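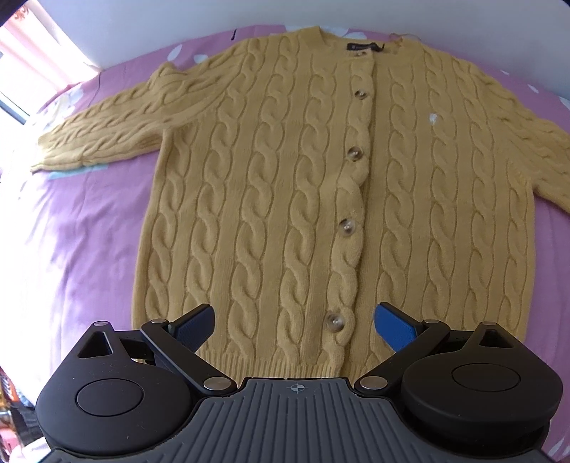 옷 정리에 관한 책은 많은데 옷을 못 버리는 사람의 입장에서 쓴 책은 드물다. 당연한 일이다. 못 버리는 사람은 책을 쓸 책상 위에도 옷을 쌓아 두었을 테니까.

나는 지난 몇 해 동안 정리 강의라는 것을 세 번 들었다. 첫 번째 강사는 일 년 동안 입지 않은 옷은 앞으로도 입지 않는다고 했다. 두 번째 강사는 그 기간을 여섯 달로 줄였다. 세 번째 강사는 기간을 따지지 말고 옷을 가슴에 안아 보라고 했는데, 나는 뭐든 안으면 정이 드는 사람이라 그날 한 벌도 못 버리고 오히려 버리려고 현관에 내놨던 코트까지 도로 들여왔다. 수강료는 환불되지 않았다.

일 년 규칙이라는 것부터 따져 보자. 재작년과 작년, 우리는 대체로 집에 있었다. 결혼식은 미뤄졌고 송년회는 화면 속에서 열렸으며 나는 그 화면에 어깨까지만 나왔다. 일 년 규칙을 곧이곧대로 적용하면 내 하의는 고무줄 바지 두 벌을 빼고 전멸이다. 정장은 물론이고 구두도, 우산도, 어떤 의미에서는 친구들도 정리 대상이 된다. 규칙을 만든 사람은 아마 해마다 비슷한 일 년을 살았을 것이다. 부러운 일이다.

내 옷장에는 Flivholm이라는 상표의 스웨터가 한 벌 있다. 지금은 없어진 동네 편집숍에서 샀고, 그때 가격이 18만 원이었다. 당시 내 형편으로는 미친 짓이었다. 사장은 이런 건 평생 입는다고 했다. 나는 그 말을 믿었고, 사장의 가게가 내 스웨터보다 먼저 수명을 다했다. 소매 끝은 두 번 풀려서 두 번 다 수선집에 갔다. 두 번째로 갔을 때 수선집 아주머니가 스웨터를 한참 뒤집어 보더니 이제 고치는 값이 아깝다고 하셨다. 수선집에서 그런 말을 듣는 기분은, 단골 미용실에서 이제 오지 않으셔도 되겠다는 말을 듣는 것과 비슷하다.

그래도 고쳤다. 그리고 그 뒤로 한 번도 안 입었다. 이 대목에서 정리 강사들은 무릎을 칠 것이다.

옷을 버리라는 사람들의 말에는 묘한 자신감이 있다. 버리면 가벼워진다고들 한다. 누가? 내가 가벼워지는 동안 그 옷은 다른 데서 똑같은 무게로 존재한다. 수거함에 넣는 순간 우리는 누군가 그 옷을 반갑게 입는 모습을 상상하지만, 그 누군가의 치수와 취향에 대해서는 생각하지 않는다. 목이 늘어난 티셔츠를 수거함에 넣으며 뿌듯해하던 나의 지난날을 떠올리면 얼굴이 뜨겁다. 내가 입기 민망한 옷을 남은 고마워하리라고 믿은 셈이다.

뉴질랜드에 사는 Ataahua Nepia와는 뜨개질 게시판에서 알게 되어 몇 년째 편지를 주고받는다. 내가 이 문제를 하소연했더니 이런 답이 왔다. 자기 집에서는 옷을 버릴지 말지 묻지 않고, 다음에 무엇이 될지를 묻는다고. 할머니의 스웨터는 풀려서 고모의 조끼가 되었고, 조끼는 다시 풀려서 찻주전자 덮개가 되었다고 한다. 감동한 나는 당장 안 입는 조끼 하나를 풀기 시작했다. 반나절 뒤 우리 집에는 조끼가 없어졌고, 대신 라면 같은 것이 한 봉지 생겼다. 그 봉지는 아직 옷장에 있다. 정리 강사들이 실뭉치에 대해서는 일 년 규칙을 말한 적이 없어서 일단 합법이라고 본다.

중고 거래도 해 봤다. Marniden이라는 앱에 재킷을 올리고 나서 나는 사람들이 남의 옷에 대해 얼마나 솔직해질 수 있는지 배웠다. 첫 번째 사람은 반값을 불렀고, 두 번째 사람은 그냥 달라고 했으며, 세 번째 사람은 살 생각은 없는데 왜 이런 색을 샀는지 궁금하다고 물었다. 나는 세 번째 사람과 가장 오래 이야기했다. 그 재킷도 아직 옷장에 있다. 게시물을 올려 둔 지 185일째 되던 날 앱에서 가격을 낮춰 보라는 알림이 왔고, 나는 재킷 대신 앱을 지웠다. 뭔가 하나는 정리한 셈이다.

그렇다고 내가 물건을 끌어안고 사는 삶을 찬양하려는 것은 아니다. 옷장 문이 안 닫히는 집에서 살아 보면 철학이 별로 도움이 되지 않는다. 아침마다 문을 무릎으로 밀어야 하고, 찾는 옷은 늘 찾지 않는 옷 밑에 있다. 작년 3월에는 흰 셔츠를 찾다가 못 찾아서 새로 샀는데, 새 셔츠를 걸 자리를 만들다가 원래 셔츠를 찾았다. 두 벌은 거의 똑같다. 취향이 한결같다는 칭찬으로 받아들이기로 했다.

내가 문제 삼고 싶은 쪽은 버리는 기술이 이렇게까지 발달하는 동안 사는 기술은 제자리라는 점이다. 버리는 법은 강의도 있고 책도 있고 텔레비전 프로그램도 있다. 사지 않는 법을 가르치는 강의에는 광고가 붙지 않는다. 비우고 난 옷장 사진 밑에는 어김없이 수납함 링크가 달려 있다. 지난번에 본 영상에서는 진행자가 옷 열 봉지를 내보낸 다음, 텅 빈 옷장에 어울린다며 옷걸이를 한 묶음 새로 샀다. 걸 옷이 없어서 곧 옷도 살 것 같은 표정이었다.

옷값이 너무 싸진 탓도 있다. 커피 두어 잔 값에 티셔츠를 사면 수선이라는 말 자체가 우스워진다. 단추가 떨어졌을 때 다시 다는 사람과 옷을 내놓는 사람의 차이는 부지런함에 있지 않은 것 같다. 단추 하나 다는 데는 10분이면 된다. 그 10분을 들일 만한 옷이라고 여기느냐가 문제인데, 싸게 산 옷에는 그 마음이 잘 안 생긴다. 나는 비싸게 산 옷에 두 번이나 수선비를 들인 사람이라 이 문제에 관해서는 객관적이지 못하다.

그래서 올해는 나만의 규칙을 하나 정했다. 새 옷을 사고 싶으면 먼저 옷장에서 고칠 것이 있는 옷을 하나 꺼내 고친다. 다 고치고도 여전히 새 옷이 사고 싶으면 산다. 지금까지 세 벌을 고쳤고 한 벌을 샀다. 산 것은 양말이라 벌이 아니라 켤레로 세어야 하고, 그러면 엄밀히 말해 아직 한 벌도 안 산 것이다. 어머니는 이 계산법을 듣고 네 아버지랑 똑같다고 하셨다.

Flivholm 스웨터는 어제 꺼내서 입고 장을 보러 다녀왔다. 팔꿈치가 조금 얇아졌다. 아직 수선집에는 말하지 않았다.

2022년 1월 29일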